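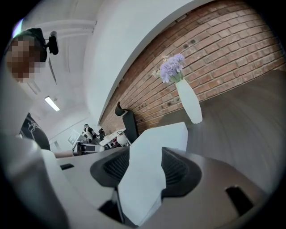 Un bureau contre un mur de briques : poussière, papiers et petites manies

J'ai longtemps rêvé d'un mur de briques. Maintenant que j'en ai un juste derrière mon bureau, je peux vous dire que c'est très joli et que ça perd du sable, surtout au niveau des joints ! Comme on me pose souvent la question dans les commentaires (le billet de février sur les étagères en a reçu 146, merci, je n'ai pas encore répondu à tout le monde), je vous mets par écrit ma façon de faire. Prenez ce qui vous arrange.

Les briques, à sec et de haut en bas

Jamais d'éponge mouillée pour commencer. J'ai essayé la première année et j'ai étalé une espèce de boue orangée sur les joints clairs, il m'a fallu tout un samedi... enfin, toute une journée pour la rattraper. Depuis, je passe l'aspirateur avec la brosse ronde à poils souples, puissance au minimum, en suivant les rangs. Pour les petits trous laissés par les anciennes chevilles, un pinceau de peintre bien sec suffit. Pensez à couvrir le plateau avec un vieux drap avant, sinon vous nettoierez deux fois.

Si un joint s'effrite vraiment sous le doigt, on arrête l'aspirateur et on le refait. Un petit seau de mortier, une spatule étroite, et on laisse sécher tranquillement. J'en ai repris 4 de cette manière et on ne voit pas la différence (bon, moi je la vois).

Le plateau gris foncé

Mat, lisse, sombre : magnifique, et la moindre trace de doigt s'y remarque. Une microfibre à peine humide, une goutte de savon noir dans un bol d'eau tiède, puis une deuxième microfibre sèche tout de suite derrière. Pas de produit qui « fait briller », vous auriez des auréoles pendant des semaines. J'utilise le savon noir Vesska parce que c'est celui de la droguerie d'en bas, mais n'importe lequel conviendra.

Les feuilles volantes

Mon point faible. Tout ce qui arrive sur le bureau va dans une seule bannette, et une fois par semaine je la vide entièrement. Pour une feuille froissée dans le bas, je la glisse à plat entre deux buvards sous un gros dictionnaire, et le lendemain elle passe au scanner sans accrocher. Mes chemises cartonnées viennent de chez Givero, format un peu plus haut que la normale, et les coins des feuilles restent droits - je ne reviendrai plus aux autres.

Ce qui reste sur le bureau, et le reste

Ma règle, c'est un objet joli et un objet utile. Le joli, chez moi, c'est un vase blanc tout mince avec trois fois rien dedans, quelques fleurs mauve pâle et un peu de feuillage. Poussez-le au fond, contre le mur, vous ne le renverserez plus avec le coude. Et choisissez-le étroit, il prend moins de place qu'une tasse. 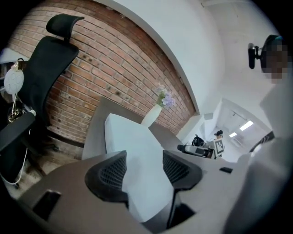
Le fauteuil en maille

Le dossier en maille noire garde la poussière comme un filtre. Je l'aspire des deux côtés, puis je tapote avec une brosse à vêtements. Pour les accoudoirs rembourrés, un chiffon et la même eau savonneuse que pour le plateau. Retournez aussi le fauteuil de temps en temps pour enlever les cheveux pris dans les roulettes, avec des petits ciseaux. Ce n'est pas glorieux, mais ça roule tellement mieux après !

Accrocher quelque chose sans abîmer la brique

Percez dans le joint, il se rebouche bien plus facilement que la brique. Mèche à béton, sans percussion au départ, cheville courte, et un petit crochet couleur laiton si comme moi vous aimez quand ça se voit un peu. Au prochain billet, je vous parlerai des câbles sous le plateau.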